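4. 評価対象キットと収集手順

4.1 キットの構成

評価対象としたのは、Gestano社が提供する手持ち型グリッパ式の動作収集キット「Hetutora」である。キットは左右一組の手持ちグリッパ、各グリッパに取り付けるカメラ、有線接続の記録ユニット、および後処理ソフトウェアからなる。操作者はグリッパを直接手に持って作業を行い、ロボット本体は収集時には使用しない。得られた映像と開閉幅の時系列は、後処理ソフトウェアによって双腕ロボットの手先軌道に変換される。

前節で述べた遠隔操作方式との主な相違は、操作者が把持反力を手で直接受ける点にある。衣類のように変形の大きい対象では、指先が布の下に入ったか、あるいは布の表面を滑ったかを映像のみから判断することが難しい。Hetutoraではこの判断を操作者の手の感覚に委ねられるが、その感覚に相当する信号は記録されない。把持力センサはオプション扱いであり、本評価では装着していない。したがって、以下に示す結果はすべて映像、姿勢推定値、開閉幅の三系列のみに基づく。

4.2 収集環境

収集は一般住宅の居室で行った。居室の選定と操作者の手配はCostasness社の収集代行サービスに委託し、当方からは作業種別と試行数のみを指定した。家具の配置、照明、作業面の敷物については指定せず、各住宅にあるものをそのまま用いることとした。これは、実験室内の単色の作業台で学習した方策が、柄物の敷物の上で著しく劣化するという予備実験の結果を踏まえたものである。

作業は「畳む」「裏返す」「積む」「移す」の四種とし、対象は薄手の上衣、下衣、タオルおよび小物とした。対象の選択は操作者に任せたが、同一の衣類を連続して用いることは避けるよう指示した。総試行数は585であり、操作者は15名である。一試行の上限時間は60秒とし、超過した場合は途中で打ち切って記録を残した。打ち切り試行も削除せず、失敗例として別の区分に収めた。

作業面は寝台、床、食卓のいずれかである。このうち寝台は面が柔らかく、指先を押し付けると面自体が沈み込むため、把持前の接近高さのばらつきが最も大きい。また、敷物の柄は姿勢推定の特徴点として有利に働く一方、対象の輪郭抽出を妨げる。図3に寝台上での作業の一例を示す。柄の多いシートと暗色の衣類が隣接し、輪郭抽出と姿勢推定の条件が相反する例である。
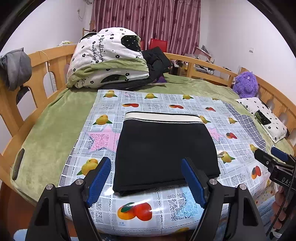
図3 寝台上の収集例。果物柄の透明シート上に畳まれた黒色の衣類と、その手前で開いた状態のグリッパ。指の内面に青色のパッドを備える。

収集後のデータを別機種のロボットに転用する場合、再収集は必要か。

手先の開閉幅と指の長さが収集時のグリッパと近い機種であれば、座標変換と開閉幅の再尺度化で足りる。指の形状が大きく異なる機種では、把持位置の補正に用いる少数の追加試行が必要となる。

4.3 指先の仕様と把持への影響

Hetutoraの指は平行開閉式で、内面に凹凸のあるパッドを貼り付けて使用する。パッドは交換式であり、供給元の手引書では消耗品として扱われている。本評価では標準パッドのみを用い、摩耗の影響を除くため、収集の前半と後半の間で全数を交換した。

指先の形状に起因する問題として、次の二点を確認した。第一に、指が厚く、寝台のように柔らかい面では布の縁をすくい上げる動作に時間を要する。操作者の多くは、片方の指で布の縁を手前に押し、生じた皺をつまむという方法に移行した。この方法は剛性の高い食卓上では有効であったが、敷物が固定されていない場合には敷物ごとつまむ誤りが生じた。第二に、複数枚が重なった部分では、上の一枚のみを取る動作の再現性が低い。パッドの摩擦が大きく、下の層が引きずられるためである。畳み終えた衣類を持ち上げる動作では逆にこの摩擦が有利に働き、折り目の崩れは少なかった。

比較のため、同じ作業を旧型キットYooでも実施した。Yooの指は薄く、縁のすくい上げには適するが、パッドが平滑であり、積む作業で上層の滑落が多く見られた。両者の優劣は作業種別に依存し、単一の指標で順位を付けることは適切でないと考える。

4.4 記録の欠落と除外基準

全試行のうち27試行を姿勢推定の破綻により除外した。破綻は主として、グリッパを対象に近づけた際に視野の大部分を暗色の布が占め、特徴点数が下限を下回ることで生じた。発生時の推定位置は数フレームのうちに大きく跳躍するため、検出は容易である。後処理ソフトウェアには欠落区間を補間する機能があるが、補間区間内で開閉が行われた場合に把持位置が実際と異なる場所に置かれることがあり、本評価では使用しなかった。

左右のグリッパが互いの視野に入ることは、姿勢推定には大きな影響を与えなかった。ただし、片方のグリッパを静止させたまま他方を動かす試行では、静止側の推定値に低周波の揺らぎが残る。この揺らぎは学習後の方策において、待機側の腕の不要な微動として現れた。静止区間を自動判定して値を固定する処理を加えたところ、微動は目視では認められなくなった。なお、この処理は標準の後処理には含まれておらず、著者らが追加したものである。

有線接続に関しては、操作者からケーブルの取り回しに対する指摘が複数あった。衣類を裏返す作業ではケーブルが布の上を横切ることがあり、操作者は手首を外側にひねってこれを避ける傾向を示した。このひねりはロボット側の関節範囲では必ずしも再現できず、変換後の軌道の一部が可動域の端に達した。該当する軌道は手首角を制限した上で再計算し、指先位置の誤差が許容値を超えたものを学習から外した。

4.5 運用上の評価

収集代行サービスを含む運用について、Pirmin Pichlerが機材の設定と較正を、Mal-soon Byunが記録の検査を担当した。較正は収集開始前に毎回行う必要があり、較正板を左右のグリッパの双方から順に撮影する。手順自体は簡便であるが、較正の成否が現場で表示されず、後処理の段階で初めて判明する。較正不良が見つかった住宅については、機材を再度送付して同じ手順を繰り返した。供給元には現場での成否表示を要望しており、11月の更新で対応するとの回答を得ている。本稿の結果はいずれも更新前の版によるものである。

検査では、各試行の冒頭と末尾の映像および開閉幅の波形を確認し、作業種別の付与に誤りがないかを調べた。誤りが多かったのは「積む」と「移す」の区別である。畳んだ衣類を一枚だけ別の場所に置く試行について、操作者によって付与が分かれた。定義を「置き先に既に衣類があるもの」を積む、それ以外を移すと改め、全試行に再付与を行った。次節の学習実験では再付与後の区分を用いる。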